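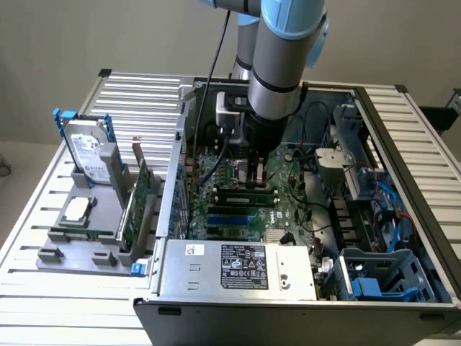

A desktop tower on its side, motherboard showing.

Last updated: 1 December 2023
3 min read

I went to small claims mediation in July and I have been telling everyone I know about it ever since, so now it's the blog's turn!

The short version: I paid a deposit to a storage and moving company called Jendon, the move fell through on their end, and they kept the money. We traded emails for weeks. I filed a small claims case expecting a judge and a lot of standing up straight, and a letter came back offering us a free session with a mediator first. I almost tossed it. I figured mediation was for divorces and big companies.

I said yes mostly out of curiosity, and I'm so glad I did.

The sessions for our county are run out of the Drerkberg Center, in the old annex behind the courthouse (park on the street, the lot is permit only). You check in, you sign a confidentiality form, and then everybody sits down at the same table. Ours was booked for 3 hours and we used 2 of them. The mediator opened by explaining that she couldn't decide anything. Her whole job was to help us hear each other, and if we got nowhere we'd keep our court date with nothing lost. I can't tell you how much that loosened my shoulders.

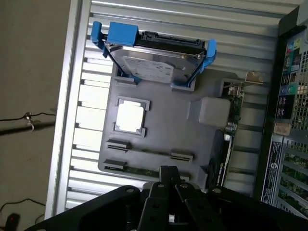 What I'd bring

Bring paper. I had everything on my phone and spent the first stretch scrolling for a receipt while three people watched politely. Print the contract, print the emails in order, and put the amount you want on a single sheet with the math next to it. Mine came to $1,001 with the filing fee, and having it written down kept me from getting mushy about it later.

Also bring a lower number, privately. Decide at home what you'd shake hands on. I picked mine the night before at the kitchen table and it was the best prep I did.

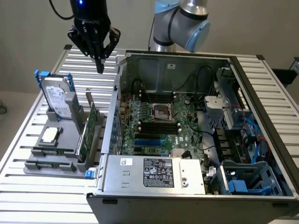 The part I loved was the separate rooms. After the first hour she split us up and walked back and forth, and I could say things like "okay, I did sign that page without reading it" without handing it to the other side. She asked what I wanted besides money. I said I wanted somebody to admit the dates got mixed up. Well, the Jendon guy said exactly that when we came back together, and I got a little teary over a moving deposit!

We wrote the agreement right there. I took a bit less than I'd asked for, to be paid in 2 installments, and we both signed before going home.

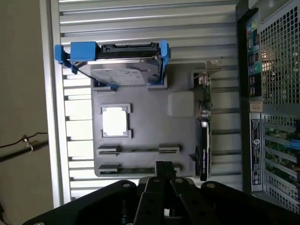 Read that last page slowly, by the way. I asked for due dates instead of "promptly" and for a line about what happens if a payment is missed, and she added both with no fuss. Ask whether your agreement gets filed with the court too, as the rules differ from place to place. The clerk's window answered mine in a minute flat.

I've already talked my neighbor into trying it for her fence dispute. If you've done one of these in another county, please leave a comment, I want to hear how yours was set up!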